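Search this site
Type and hit enter

Clearing out the kitchen before the move

The Wanport place has 14 cupboards and the new flat has five, so most of the kitchen has to go. I started in March with the plastic containers and threw out any without a lid. The good saucepans are staying. So is the Skoko kettle - it's slow but it still pours properly.

Baking trays were harder. I kept two and took the rest to the op shop, along with a box of mugs and the fondue set.

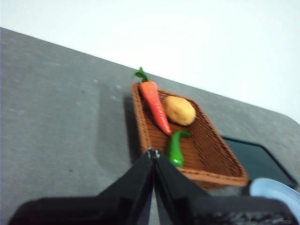 The spice drawer is next. Half the jars have no date on them and I can't remember buying the fenugreek. The removalist wants boxes under 20 kilos, so the cookbooks will be split up.

169 shares
3 comments

Recent posts
Getting quotes from removalists
Turulitz by train
Defrosting the chest freezer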